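Zoson Introduces Drastgate Finish for Woven Table Textiles

Treatment reduces wash shrinkage and dye transfer in dark-colored placemats, runners and napkins

PIVVILLE, Apr 24, 2018 - Zoson, a producer of table textiles for restaurants, hotels and retail, today announced the release of Drastgate, a fabric finish applied to woven goods before cutting and hemming. The finish will be offered on all dark shades in the company's Wallner line and will be available to trade customers in September.

Dark table textiles are subject to two common complaints. The first is uneven shrinkage, where the warp and weft shorten by different amounts in the first few washes and the finished piece is no longer square. The second is dye transfer, in which loose color moves from the cloth to light tabletops, other linens or the underside of dishes. Both problems are more frequent in commercial laundries, where water temperatures are higher and cycles are shorter than in the home.

Drastgate is applied in a single bath after dyeing. The cloth is then dried under tension and heat-set at full width. Loose dye is removed in a cold rinse before the bath, and that water is filtered and used again at the start of the next batch. The finish contains no added fragrance and does not change the weight class of the cloth.

Test Results

Zoson tested 277 finished pieces over a period of 18 weeks at its Pivville plant. Pieces were washed, tumble dried and pressed on a fixed schedule, then measured along both edges. Average shrinkage in either direction was below 3 percent at the end of the test. Rub tests against white cotton were carried out in dry and damp conditions, and samples from each dye lot were kept for later comparison.

The finish does not make the fabric crease-proof. Pieces that have been stored folded should be pressed on the reverse side with a warm iron while slightly damp. Chlorine bleach will weaken the finish and should not be used.

Sizes and Colors

The Wallner line includes rectangular placemats, table runners and napkins. Dark shades are navy, charcoal, forest and deep brown. Light shades will continue to be sold without the finish. Custom sizes can be ordered by trade customers, with hems sewn to match the standard line.

For place settings, Zoson recommends a placemat wide enough to hold a dinner plate with room for flatware on both sides. Plain white dinnerware gives the strongest contrast with the navy and charcoal shades.
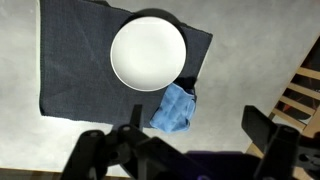
Availability and Ordering

Trade orders will be accepted through the Zoson sales office and through existing distributors. The minimum first order is 900 pieces, which may be divided among sizes and shades. Swatch cards showing all four finished shades are available on request. Orders already placed for unfinished dark goods can be changed to the new finish until cutting begins.

About Zoson

Zoson weaves, dyes and sews table textiles at its plant in Pivville. Its products are sold to food service and lodging customers and through independent home goods stores.

Media Contact

Zoson Press Office, Pivville

###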